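Folding on the bed or on a table? (small bedroom)

Last updated: September, 9:40 pm

saltedplum_k
Good evening to all. I want to ask about folding clothes on the bed. We moved to a smaller apartment and there is no table big enough, so I do all the laundry on top of the bed, with only the fitted sheet on it. My problem is that the shirts never come out flat. The sheet has soft wrinkles and I think the wrinkles go into the clothes. I take each piece from the top, shake it, and spread it from the middle to the side.

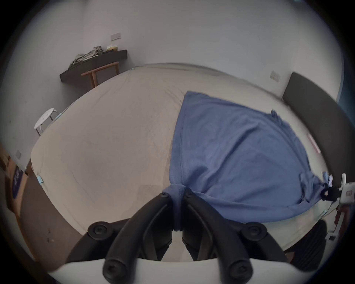

The blue one, before folding. The sheet is the beige fitted one.

My sister-in-law says I should buy a folding board. The one from Zelletti costs 95 in our money and I am not sure it is worth it. What do you do?

mottled_teapot
Do not buy the board. I had one, it was good for T-shirts of one size and bad for everything else. The bed is fine. Tighten the fitted sheet first, pull it hard at the corners.

Flirkanari_fan
I disagree with mottled_teapot. A bed is soft, so your hand sinks and the cloth moves with it. You need something hard under the clothes. I put an old cutting mat of 50 cm on the mattress and fold on top of this. It cost me nothing. Before that I was ironing the same blouse two times in a week.

saltedplum_k
Thank you both. I tried to tighten the sheet this afternoon. It is better, but it comes back after some minutes. The long sleeves are the worst for me.
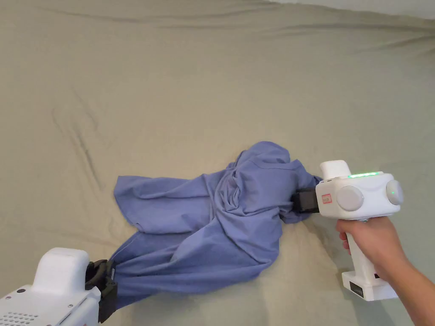 With sleeves I always lose the shape. I fold one to the back, then I turn the shirt, and the first sleeve has already moved to another place. Maybe I should button everything first, but this takes so much time when the basket is full.

ninefold
Button only the top one and the middle one, it is enough. And for the big flat pieces, ask another person to hold one end. Alone you will always have a diagonal fold in it.

mottled_teapot
Agree about the second person. About the mat I still don't agree, sorry. I fold for five people on a bed and the clothes are flat.

Flirkanari_fan
Flat for you, maybe! My mother would send them back.

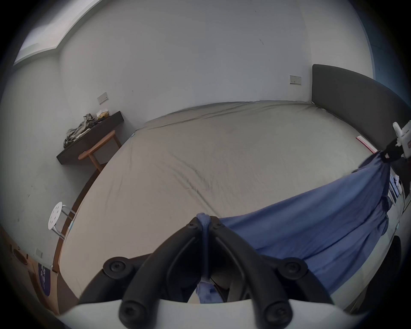
saltedplum_k
I have now a new question, about where to put the clothes that were worn one time but are not dirty. In our old home we had a chair for this. Now it all goes to the wall shelf, and you can see the khaki and grey pile there, it looks untidy the whole week. I thought about two hooks behind the door, or a narrow basket. The shop Saludo has a basket for 500, which I find too much for a basket.

ninefold
Hooks. A basket becomes a second laundry basket, I promise you. In my first apartment I had one and I found a sweater in it after the winter.

Prerwood_lane
I would use the stool by the wall. Clothes of one evening on it, and in the morning you must decide: wardrobe or wash. The shelf is better for small things that you use every day.

mottled_teapot
A stool is only a chair without a back. It will be the same mountain.

Prerwood_lane
It is smaller than a chair, so the mountain falls down sooner and you have to clean it :)

saltedplum_k
I like this idea, we have more than one stool in that corner. I will try it for one month before I pay for anything. The phones must also find another place, they always stay on the bed when I fold. 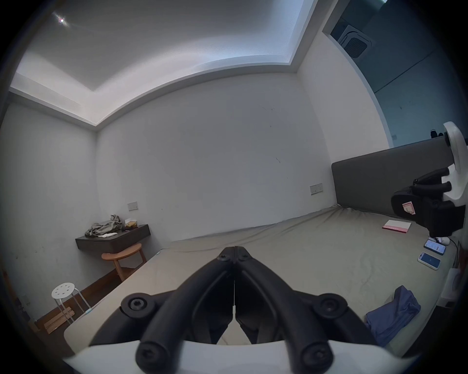
Stools under and near the shelf. The pile is still waiting.

Flirkanari_fan
Nice bright room. Move the navy cloth and the booklet too, then you have the full bed for folding. And please try the mat one time, only one time.

saltedplum_k
OK, I will try the mat with the long-sleeved shirts and write here how it went.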